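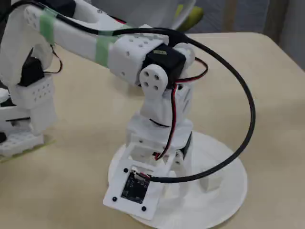
Ranger et réparer ses sagas de poche sans y laisser une étagère

Une série en 13 tomes, ça commence par un cadeau d'anniversaire et ça finit par une planche qui plie. Quelques conseils d'entretien, classés dans l'ordre où j'ai fait les bêtises.

Le dos cassé. Un poche ouvert à plat sur la table pendant le dîner ne s'en remet pas tout seul. Colle vinylique blanche, très peu, posée au pinceau fin dans la fente, puis une nuit sous le dictionnaire. Papier sulfurisé de chaque côté, sauf si vous tenez à relier la saga au dictionnaire.

La page volante. Un filet de colle sur la tranche intérieure, on glisse, on tasse, on ferme. Le ruban adhésif jaunit et emporte les mots avec lui, en général ceux de la révélation finale.

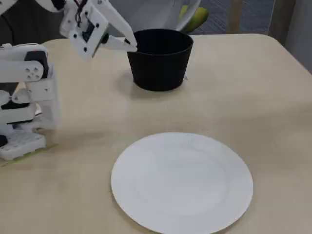

Wissam Najjar me signale que la colle en bâton suffit pour les pages volantes, à condition de ne jamais rouvrir le livre. Je transmets.

L'étiquette de prix. Sèche-cheveux tiède, on décolle par un coin, lentement. Pour le résidu, une gomme ordinaire. L'huile de cuisine marche aussi sur les couvertures pelliculées -- et laisse sur les autres une auréole que vous retrouverez à chaque relecture.

L'odeur de cave. Une boîte fermée, une coupelle de bicarbonate, six jours de patience. Les livres debout, entrouverts, sans contact avec la poudre. Mes vieux Hakau ont demandé le double et sentent encore un peu le dragon.

L'étagère. Au-delà de 40 cm de portée, une planche mince chargée sur deux rangs finit par sourire. Ajoutez un tasseau au fond, vissé dans le mur, et mettez les grands formats aux extrémités.
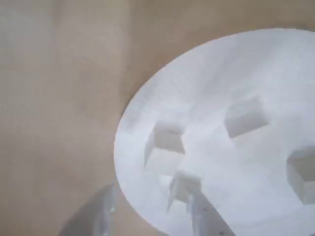 Yuk-lan Tam range les siens à plat, par piles de six, et jure que les dos restent droits. Reste à extraire le tome 1, toujours en dessous, quand un neveu le réclame.

Pour le prêt, un carnet accroché à l'étagère : titre, nom, mois. Le tome 4 est sorti en octobre et je sais chez qui il est.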